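How Does an Animal Guessing Game Work?
By Nneka Akpan, for the Grumcombe Kids' Corner

Have you ever played a game where you have to find a secret animal just by asking questions? You need 2 players, a board full of little cards, and a bit of patience when your cousin takes forever to think.

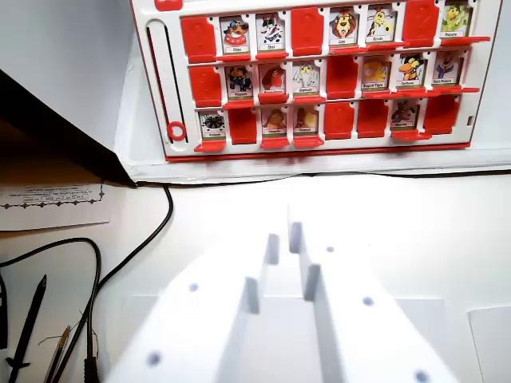 First, each player secretly picks one animal. Then you take turns asking questions that can be answered with yes or no. "Does your animal have feathers?" is a good one. If the answer is no, you turn away every bird on your side — and suddenly there are fewer animals left to think about!
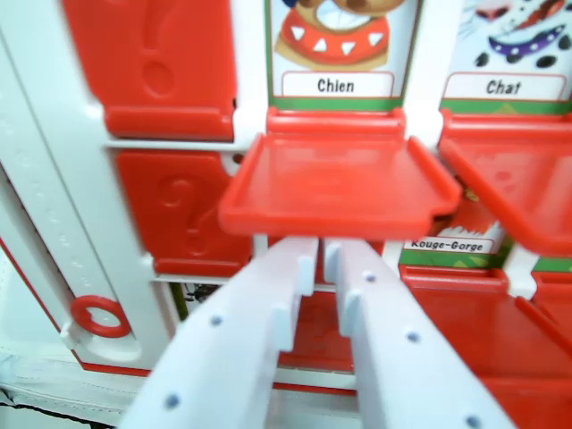

Reading time: 2 minutes

Some games have the names in French, so you can learn a few words while you play. "Chien" means dog, "chat" means cat, and "rouge-gorge" is a robin (it means "red throat," if you say it word by word).

Now, which questions work best? Try to ask one that splits the animals into two groups of nearly the same size. "Is it a lion?" only gets rid of one animal if you're wrong, and that's slow going.

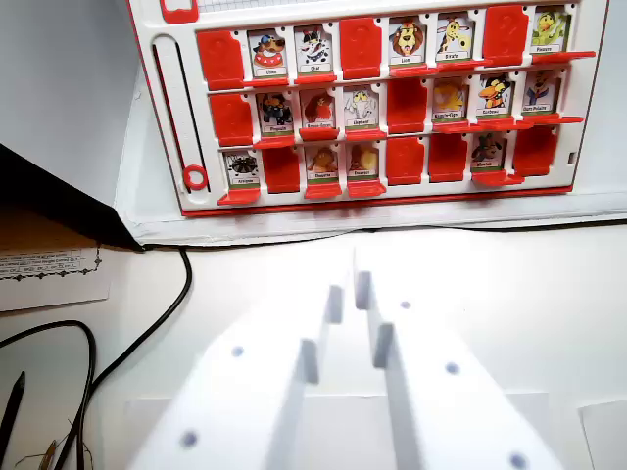 My friend Sadao Tamura likes to start with spots and stripes, and I like to start with beaks. Try both and see which you like better, and remember to keep your own animal a secret until the very end.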